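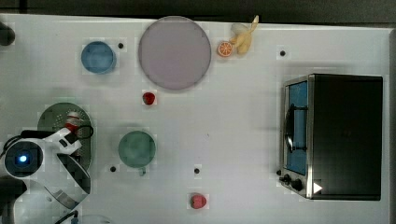

Keeping fruit from going off before you get to it, a few things that work in my kitchen. First one, bananas away from everything else. They speed up whatever sits next to them. I had a halved orange and a banana lying side by side by the plate for ages before I learned this, now the banana gets a hook and the cut orange goes in the fridge, face down on a saucer. Good for 3 days, 4 if you're not fussy.

22 Sep 2023
By the Wadden Kitchen Notes desk

Berries. Don't wash till you eat them. If you must, dry them on a towel, then a jar with a paper towel in the bottom. Swap the towel when its damp.

Lemons go in a zip bag in the fridge, air squeezed out. They last weeks. On the counter they turn into little rocks, esp. in August.

Avocados: hard ones on the counter, soft ones in the fridge. Cut ones, leave the pit in if you like but it only helps the bit under it. Lemon juice and wrap pressed right down on the green.

Apples in the crisper, own drawer if you have two. One bad one, take it out same day. Wipe the drawer.

Fruit flies. Small glass, splash of cider vinegar, one drop of dish soap. Change it every couple days. Also check the drain and the bottom of the recycling, mine were coming from a juice carton I hadnt rinsed.

Bananas already brown? Peel first, THEN freeze. Break in chunks, flat on a tray, bag them once they're hard. I froze them in the skins one time and had to get them out with a butter knife, never again.

Orange peel: simmer in a pot with a cinnamon stick if the kitchen smells of fish. Keep an eye on the water, it goes fast. Or dry the peels in a low oven and stick them in the tea tin.

Pineapple, cut it the day you buy it. Cores go in the water jug.

Will do potatoes and onions next, keep them apart til then.

Shares 2000
4 comments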